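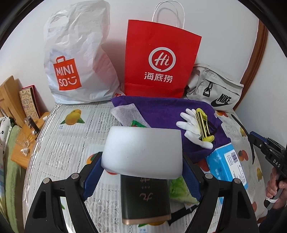 Packaging

Packaging is the material used to hold, protect and label goods as they are stored, shipped and sold. The word also covers the work of designing and filling packs. Most goods sold in stores are packed in some way, and many are packed more than once before they reach a shelf.

Levels

Trade writers usually speak of primary, secondary and tertiary packaging. The primary pack touches the product itself, as a tin does with tea. Secondary packaging groups several packs together, often in a printed carton. Tertiary packaging is meant for transport – pallets, stretch wrap and large shipping boxes – and is seldom seen by shoppers.

Materials

Paper and cardboard are cheap, light and easy to print on, but they lose strength when damp. Glass keeps out air and does not affect taste, though it is heavy and breaks. Steel and aluminum block light as well as air. Plastics can be molded into many shapes and sealed with heat, and thin layers of different plastics are often joined in a single film. Such films are hard to recycle.

Labeling

In most countries food packs must name the product and state the net weight and the ingredients. Rules on the size and placing of the text differ. Color is mostly left to the maker, and certain colors have become tied to certain goods through long use.

Waste

Packaging makes up a large share of household trash. Some places charge a deposit on bottles and cans, which is paid back on return. Others require makers to pay toward collection. Refill stores, where customers bring their own containers, remain a small part of the trade.

See also: Bottle, Carton, Label, Shelf life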